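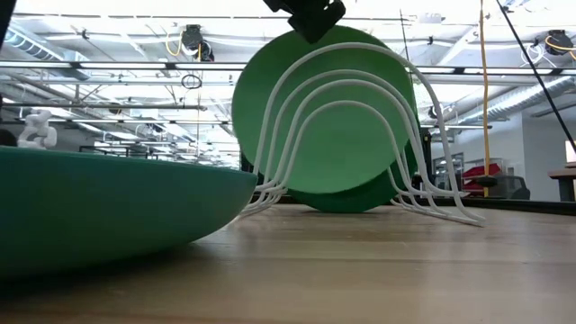 A green bowl and a white wire dish rack

Skudatstead is a Christian retreat house near the town of Groseo, in the Canadian prairies. It offers short residential stays, day visits and a correspondence course in prayer, and it has given its name to a pattern of daily devotion, the Skudatstead day, used by a number of congregations and households elsewhere. The house is not attached to any one denomination. It was founded by Duarte Macedo, a former high school teacher and lay preacher, who ran it until his retirement.

Name

The name was already in use for the farm on which the house stands and appears on early survey maps as both Skudatstead and Skudat Stead. Its origin is uncertain. Local usage shortens it to "the Stead", and the same short form appears in the house's own newsletters.

History

Macedo had led weekend Bible studies in the Groseo area for several years before he rented the farmhouse from the Kofler family, who had stopped living on the property but still worked the land. The first stays were informal. Guests brought their own bedding and shared the cooking, and the only fixed events were morning and evening prayer. Macedo later wrote that he had planned to give a talk every night and dropped the idea in the second week, when he found that most of his guests had come to get away from talks.

The Koflers sold the house and the yard to a charitable society formed by regular visitors. The surrounding fields were kept out of the sale and are still farmed. A condition of the transfer was that the lane be left open for farm machinery, and guests are still asked to park on the north side of the yard during harvest.

A fire in the chimney closed the house for one winter. No one was hurt, but the smoke damaged the library and many of Macedo's handwritten talks were lost. The surviving talks were typed up by former guests and became the basis of his book, A Day at the Stead, which runs to 144 pages. The first printing of 3,000 copies sold mainly through churches and by mail. It has been reprinted twice, the second time with a study guide.

Macedo stepped down as warden after a long illness. The office was divided between a resident warden, who looks after guests and worship, and a manager, who deals with bookings, buildings and money. He continued to answer letters from correspondence students for several years afterward.

Buildings and grounds

The main building is a two-storey frame farmhouse with a later wing of guest rooms. The chapel occupies the former granary. It has plain benches along three walls, an oil heater and a small reed organ given by a congregation in Groseo that had bought a piano. There is no pulpit. Speakers stand or sit wherever they can be heard.

The library was rebuilt after the fire and holds 2,349 catalogued volumes, most of them donated. Its strongest sections are hymnody, biography and commentaries on the Psalms. Guests may borrow books by mail for up to two months after a stay.

A shelterbelt of caragana and spruce runs along the west side of the yard. A walking path follows it to a slough at the far corner, where there is a bench. The path is mowed in summer but is not cleared of snow.

The Skudatstead day

The daily pattern is divided into four parts, called rising, work, table and rest. Each has a short reading, a psalm or part of a psalm, and a period of silence. Rising and rest are usually kept in the chapel and last less than half an hour. Work is kept wherever the person happens to be, and its reading is meant to be short enough to learn by heart.

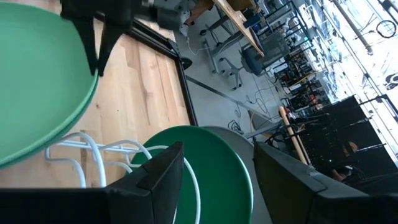
Table is kept before the midday meal and is the part most often adopted outside the house. A leader reads a few verses, those present name anyone they wish to remember, and the silence ends with a sung grace. In Macedo's original version the leader was always the youngest person able to read. Many congregations have dropped this rule, though it is still followed at Skudatstead when children are present.

The readings follow a one-year cycle that starts in November, several weeks ahead of most church calendars. Macedo chose the month to suit farm families, whose slack season begins after harvest. Users who follow a standard lectionary often begin the cycle in Advent instead and skip the opening weeks, which are taken from Ecclesiastes.

Correspondence course

The course, titled Learning to Pray by Mail, was started for people who could not travel to the house. Students receive a printed lesson and write back with their questions and with a brief account of how they have kept the day. Each letter gets a personal reply. Lessons are also available by email, but the replies to paper letters are still written by hand.

The course has no examinations and gives no certificate. Students set their own pace, and the office writes to anyone who has been silent for a year to ask whether they wish to carry on. Enrolment in the most recent annual report was 251.

Publications

Besides Macedo's book, the society publishes a quarterly newsletter and a small hymnal for unaccompanied singing. The hymnal is called Stisisine, after its best-known tune, which Macedo learned as a boy from his grandmother and wrote down from memory. Neither he nor later editors could trace the tune to a printed source. It is sung at Skudatstead to a metrical version of Psalm 131.

A revised edition of the daily readings was issued on 24 April 2023. It replaced several long Old Testament passages with shorter ones and added alternative readings for people keeping the day alone. The older edition remains in use at the house itself, where copies of both are kept in the chapel.

Reception

Reviewers of A Day at the Stead generally praised its direct style and its dry accounts of farmhouse life. Some found the theology thin. A longer criticism, made by clergy who had used the readings with their congregations, was that the pattern took a settled household for granted and was hard to keep for shift workers or for people living alone. The alternative readings in the revised edition were a response to this.

Others have questioned the lack of formal oversight at an independent retreat house. The society now publishes its accounts and its guest safety policy, and a visiting pastor from outside the area meets with the warden twice a year.

See also

Book of hours
Christian retreat
Grace (prayer)
Lectionary
Metrical psalter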